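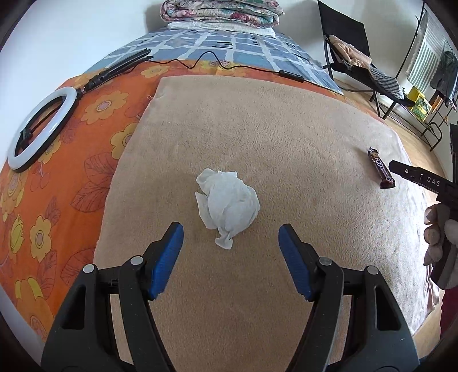
Harkidano hand-held grippers – do the blue pads cope with soft stuff?

I'm thinking of buying a pair of Harkidano grippers for recording pick-up tasks at home. My list is mostly tissues, snacks in wrappers and blankets. The shop page only talks about boxes and bottles. Has anyone tried the ribbed pads on anything floppy? I'd rather not spend 1467 on a pair and then find they only like hard things.
Brorus

Kornelel
Yes, had mine since March and I'm pretty happy! Tissues are easy if you go for a twisted bit and squeeze slowly. Wrappers are fine too, grab the crimped end. Blankets took me ages to get the hang of – I go in at the hanging edge with the jaws wide open, then close once there's a decent fold between the pads. I do batches of 30 and my wrist is done after that.

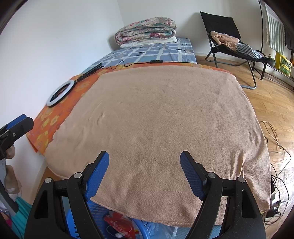

Going for the near edge of the fleece

Mollah
no idea about blankets but mine squeaked out of the box, tightening the pivots a bit sorted it

Tahsin Biswas
Agree with Kornelel on tissues, less so on fleece. I lost 18 grabs out of 53 on a thick throw, mostly by pinching just the fluff. Ask the seller if they'll do spare pads in the price, they did for me.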